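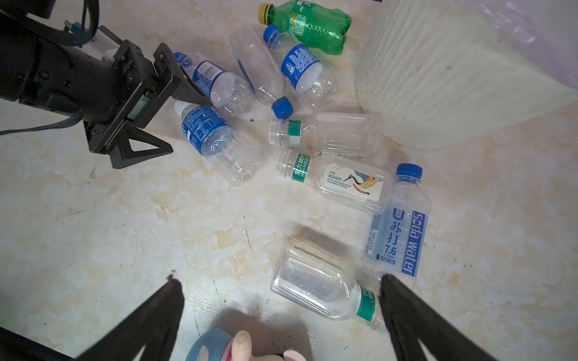 Search this site Enter keyword Go

Sorting and Preparing Empty Plastic Bottles for Collection

Prepared for residents and building staff by the Nakanby Housing Office, Flistbridge

This page explains how to gather, sort and prepare empty plastic beverage bottles before they are taken to the collection point. It applies to all households in the Nakanby buildings and to the shared rooms on the ground floor. The procedure was revised in March, and the main change concerns caps, which are now left on the bottles.

Before you begin

Choose a clear surface on which the bottles can be laid out. A table is preferable for older residents and for anyone who finds bending difficult. A hard floor is also suitable, provided it can be wiped afterward. Carpets and rugs should be avoided, as small amounts of liquid often remain in bottles that look empty.

You will need:

A sink or a bucket of clean water
An old towel or a drying rack
Two bags or bins, one for bottles and one for general waste
A damp cloth for the surface

Rubber gloves are optional. Residents who handle bottles from the shared rooms are advised to wear them.

Step 1. Gather the bottles in one place

Collect bottles from the kitchen, the bedrooms and any bags or backpacks in regular use. Lay them on their sides and spread them out a little. Bottles standing upright fall over easily and tend to roll off the table. It is not necessary to arrange them in any order at this stage.

Check each bottle for leftover liquid. Water may be poured on houseplants. Soda, tea and juice should go down the sink, followed by running water.

Step 2. Separate by color

The collection service accepts clear and colored plastic in the same bag. However, the Nakanby collection room has separate bins for the two, and sorting at home saves time at the door. In most households the greater part will be clear bottles from water and tea, with an occasional green one from soda.

Look at the body of the bottle only. The color of the cap, the neck band or the label does not matter. A clear bottle with a blue cap and a blue label is a clear bottle, and a green soda bottle with a yellow cap is a green bottle.

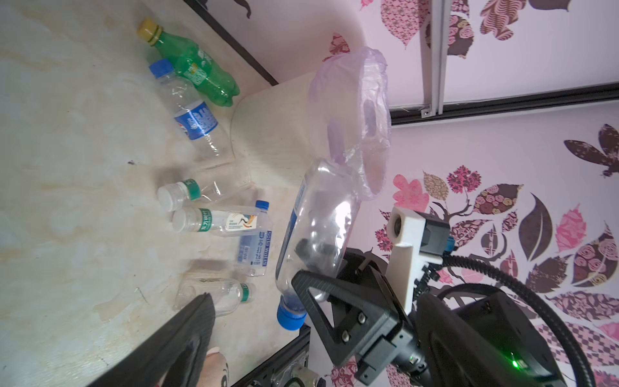 Empty bottles laid out on a wooden tabletop. The green soda bottle belongs in the colored bin; the clear bottles go together, whether the cap is blue or white.

Milk bottles and other cloudy white plastic count as colored. If you are unsure about a bottle, place it with the colored ones.

Step 3. Rinse

Rinse each bottle once with cold water. Fill it to about a quarter, replace the cap, shake and empty. Bottles that held plain water do not need rinsing.

Tea and soda bottles should always be rinsed, including the thread under the cap, where sugar collects and attracts ants. Soap is needed only if the bottle has been standing for several days or has an odor. Allow bottles to drain upside down on a rack or folded towel. They do not have to be perfectly dry.

Step 4. Labels and neck bands

Paper labels may be left in place. Plastic sleeves that cover most of the bottle should be removed where this can be done by hand. Do not use a knife. Many sleeves have a perforated line down one side and will tear along it.

Narrow labels around the middle of a bottle may stay. The ring left around the neck after opening may also stay, as it is removed at the sorting plant.

Step 5. Flatten the bottle

Remove the cap, press the bottle from the middle toward both ends, and replace the cap while the bottle is still held flat. The cap keeps air from returning. A bottle that has already been crushed needs no further attention if its cap is on.

Thin water bottles can be flattened with one hand. Soda bottles are stiffer – place them on the floor and press with the sole of a shoe, keeping a hand on a wall or chair for balance. Residents who cannot do this safely may bring the bottles whole. Children should not be asked to stamp on bottles.

Please do not twist bottles into a tight rope shape. The sorting equipment does not handle these well.

Step 6. Bag and carry down

Use a clear bag so that staff can see the contents. Tie it loosely and do not fill it beyond the point at which it can be carried with one hand on the stairs. The collection room is beside the Nudcombe entrance and is open from 7 a.m. to 8 p.m. Bags must be in the room before the Wednesday pickup. Bags left in hallways are treated as general waste.

Step 7. Clean the surface

Wipe the table or floor with a damp cloth as soon as the bottles have been bagged. Dried soda leaves a sticky film, and untreated wood will stain if liquid is left on it. Sweep up any crumbs or bits of torn label.

What is not accepted

Bottles that contained cooking oil, paint, bleach or motor oil
Glass bottles and metal cans, which have their own bins
Cups, straws and food trays
Loose caps – if a cap has no bottle, place it in general waste

Quantities

The large bins hold 800 liters each. During the last collection period, the room received 378 bags, of which a small number were returned because of glass. Residents planning a party or other large gathering should notify Benedetta Monti at the Housing Office, extension 773, so that an additional bin can be arranged.

Comments (4)

P. Benítez
Are the big five-liter water jugs accepted? They do not fit through the opening of the bin.

Housing Office
Mr. Benítez, yes. Please flatten them as far as possible and leave them beside the clear bin with the cap on.

third floor left
We were always told to take the caps OFF. My mother has a whole jar of them. Do they all go in the trash now?

Patricio Benítez
The school near De Luca bakery was taking caps for an art project, might be worth asking there before you throw them out. Thanks for the answer about the jugs.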